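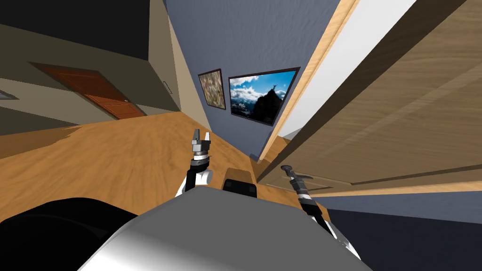
Grethe Ásgeirsdóttir thinks we should have caught it weeks ago, and she may well be right. Her view is that a robot that leans on a door for too long ought to stop by itself, and that no one should need to be watching for it.

So, the news! We've pulled the October update for Jillel, our door-opening software, after a fault turned up in simulation at the Nendside office. In 22 of 3,000 runs the arm kept pushing after the door had reached the end of its swing. The force limit was set — I checked it myself — but the new release was reading it in the wrong units, so the limit might as well have been on the moon.

The update had already gone out to 4 machines at Ragnarsson (sorry again, folks). Nobody was hurt, but one of them bent a hinge on a storeroom door, and all of them are back on the old version now. If you run Jillel anywhere else, please stay on the September release and keep the arms switched off near doors if you've already updated.

Wondis, who supply our arm controllers, are going through the logs with us. The fix is written and I'm running another 4,000 doors through it before anyone gets it — I'll post the results on this page.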